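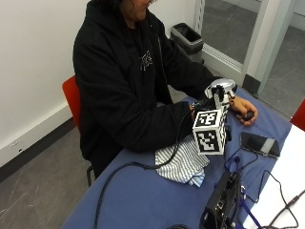 Come fold dish towels with us – 20 participants wanted

Posted October 26, 2023

Hi! I'm looking for people who fold laundry. If you do it badly, or in front of the TV, or only when there's a guest on the way, you're still very welcome. I run the Clotidari sessions here in Umier, and we're collecting the ways ordinary people handle ordinary household cloth: dish towels, napkins, pillowcases, baby blankets, the rag you keep under the sink. I need 20 new people for the next round and I'd love for you to be one of them.

I got into this through my own kitchen drawer. I fold a dish towel in half, then in half again, then in thirds. My sister rolls hers. My mother does something with the corners that I have watched all my life and still can't copy. I started asking other people, and pretty soon I had more answers than I knew what to do with. The goal now is a library of 2,000 folds, done by all sorts of hands on all sorts of fabric, with notes on what people say while they're doing it. (People say a lot while they're folding. It's my favorite part.)

What you'd be doing

You sit at a table with a cloth on it and a pile of clean laundry next to you. I hand you a piece, usually starting with something small and crumpled, and you flatten it, smooth it, fold it and set it aside. Then you do the next one. Some pieces you'll get more than once, and sometimes I'll ask you to go slower or to start from a different corner. There are a few stretches where you shake things out, match edges, or sort a mixed heap into piles that make sense to you. Your piles don't have to make sense to me!

A session takes one afternoon. There's a long break in the middle, with tea and coffee, and you can stop for a stretch whenever you want. You'll be sitting for most of it, so if you'd like a cushion or a different chair, ask and I'll find you one. If you'd rather stand up to fold, we can do that for part of the session too.

Who I'm looking for

Anyone 18 or older who can sit or stand at a table and use their hands comfortably for a couple of hours at a stretch, with breaks. I have plenty of right-handed people already, so lefties, please write! I'd also really like to hear from:

People who fold for work, or used to – hotels, restaurants, hospitals, laundromats
People who learned from a grandparent and have Opinions
People who never fold anything and keep it all in a basket
Anyone who sews or quilts and can't leave a crooked edge alone

If you have arthritis or sore wrists, don't count yourself out. Tell me when you write and we'll talk about a shorter session.

What you get

You'll be paid $110 for the afternoon, on the day, and the pay is the same if you decide to leave early. You also get to pick a towel to take home from the Arnlow box, which is full of good thick cotton ones. I'm jealous every time somebody picks the green.

What to wear and bring

Wear something comfy with sleeves you can push up. Hoodies are fine. Please leave rings and bracelets at home if you can, they snag on the loose weaves. You don't need to bring any laundry, but if there's one cloth at home that gives you trouble (a fitted crib sheet? a round tablecloth?), throw it in your bag and we'll have a go at it together at the end.

Where we are

The workroom is upstairs from the Rungrueang fabric store, door on the side street, one flight of stairs. I'm sorry to say there's no elevator. The 26 bus stops across the road, and there's free parking behind the store.

How to sign up

Send a note through the contact form on this page with your first name, which hand you favor, and how you fold a dish towel. One line is plenty, although the last person sent me a whole page and I read it twice. I answer everyone, usually in a few days, and then we'll find an afternoon that works for you. Weekends are fine.

If this round is full by the time you write, I'll put you on the list for the next one, which starts in April. That round will be all bedding, so if you've got a fitted sheet method, please save it for me.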